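Re: [stedura-tenants] Kitchen on the second floor, again

Sat 29 May, someone at Demissie wrote:
> Before we vote on anything, can the people who want to keep the
> shared kitchen explain what it costs us? We pay the same share as
> the big offices and I have been in there maybe twice. I would
> rather have the money and buy my own coffee. Also the sink smells.

Fair question, and the sink does smell. I reported it to Herik in the first week of May and got an automatic reply thanking me for my loyalty.

On the money. Each unit pays 200 a month into the common fund. That covers the hallway lights, the front door lock, the cleaning of the stairs and the kitchen. The kitchen part has never been split out, which suits Herik fine, so I went through the old statements on my lunch break like the exciting person I am. The only kitchen items I could find were supplies (paper towels, dish soap, the sponge we have all been sharing since the dawn of time) and one plumber's visit for 300. If anyone kept the statement from the year of the flood, please send it along. Mine got flooded.

So closing the kitchen would not put much back in your pocket. Herik would keep the fee where it is and rent the room out. I have no proof of this, but I have met them.

The Rurilano people asked off-list whether we could take over the room ourselves. The lease says we can if a majority of units sign, and we would have to put down a deposit of 1,000 between us. I don't hate the idea. I do hate the thought of the meeting where we pick a paint color.

What I would propose, in the order I would do it:

1. Get the drain fixed. Herik pays, per the lease. I will keep writing to them until one of us gives up.

2. Ask for the kitchen costs on a separate line from next month, so that we can argue with numbers.

3. Sort out the counter and tables. Half the fights on this list are over stuff left out, and we should agree on what stays.

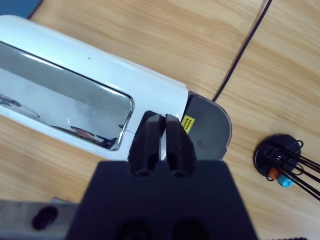
The toaster. I vote it stays.
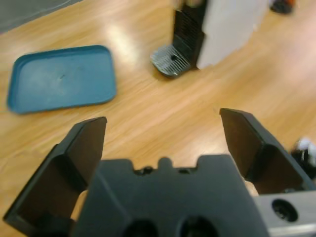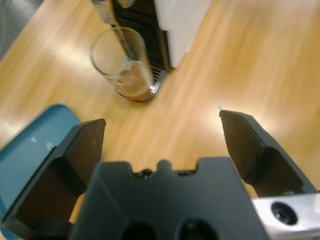
Coffee machine, with a glass under it. Also stays, or I move out. 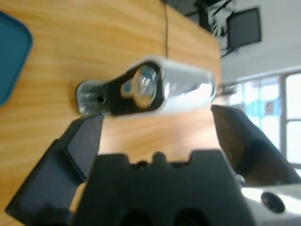 4. Labels in the fridge. Name and unit, on tape. Anything without tape on a Friday evening goes in the trash, and yes, that includes the good mustard. I will grieve with you.

5. Vote on the takeover once 1 and 2 are done. Voting before that means voting on a smell.

As for using the kitchen twice: I have used the bike room zero times and have been paying for it happily, or at least quietly. If we start charging by use, somebody has to sit on the stairs with a clipboard, and the top floor is going to owe a fortune.

Replies to the list please - I can't keep track of the private ones, and 3 of them contradict each other.

Unit 12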